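2024-07-04

Up at six because the people across the way were already letting off firecrackers, and once I'm up I'm up. Made coffee, ate the last of Renata's poppy seed cake standing at the counter (she left it Tuesday and I've been very good about it, one slice a day, until this morning when I had two and finished it). Then I sat down and finally looked at the list for Saturday.

So. Balloons. I said I'd do the balloons back in January, when the block party was a nice vague idea and Konrad was going around with his clipboard asking everybody to put their name next to something. Grills were taken. Salads were taken. I like a balloon! I wrote my name down and forgot all about it, and now it's two days off and I have 300 of the things in a cardboard box under the stairs.

The plan is an arch over the Zeddale end of the street, where people come in, and then bunches on the fence posts down both sides. Blue and white mostly. I wanted a bit of yellow in there but Rania said blue and white looks fresher in the heat, and she has the better eye, so fine. The arch takes 200 by the instructions and the other 100 are for the posts and for handing out to kids, who will pop them on purpose within a minute, which I fully support.

Nikola came over after breakfast and we tried some out in the garage with the door up. She brought the hand pump, the little one with the blue handle, and I brought my lungs. My lungs lost. I did 3 and had to go sit on the step with spots in front of my eyes, and she'd done a whole row by then and was humming. So I got demoted to tying, which I thought was the easy job. It is not the easy job. You've got to stretch the neck out long, wrap it over two fingers, tuck the end through, and get your fingers out again without letting go, and my fingers are too fat for the getting out part. The first one got away from me and went all over the garage and ended up behind the paint cans. I can hear it still being back there, if that makes sense. I'll have to move the shelf.

Nikola's trick is to twist the neck a couple of times before you wrap it, and to leave them a little soft. Mine were blown up so tight there was no neck left to tie with! Once she let some air out of them it went a lot better, and I got a rhythm going, and by eleven I'd say I was almost decent at it. My thumb has a raw place on the side. Put a Band-Aid on it, and then of course the Band-Aid stuck to every single balloon after that, so off it came.

Also the smell. I'd forgotten. That rubbery sweet smell that gets on your hands and then on your sandwich. It took me right back to my cousin's birthday when we were small and Uncle tied the balloons to the dog's collar and the dog wouldn't come out from under the porch till dark.

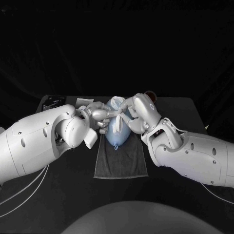
*Pale blue, fingers right up at the neck. The fiddly bit!*

I love that blue. Ours are a shade darker, I think, and rounder, but if I'd seen the pale ones first I'd have bought those.

Afternoon was too hot to do anything useful. Rostyslav called to say the folding tables from Grandlow are coming tomorrow at ten, and could somebody be here, and somebody is me. I asked whether he had string. He has fishing line, which he says is better for an arch because it doesn't show, and he'll bring the whole reel. He also wanted to know if it's all right to do the balloons on Friday night. I don't know! Rania thinks they'll go wrinkly by Saturday lunch. I think if we keep them in the garage out of the sun they'll be all right. We've left six in there overnight as a test and I'm going to look at them first thing.

Fireworks just starting now over toward the river. I've got the window open and my feet in the dishpan with some ice.

Need to get: tape, ice, more lemons, Band-Aids. Ask Nikola if she can borrow a second pump. Move the shelf.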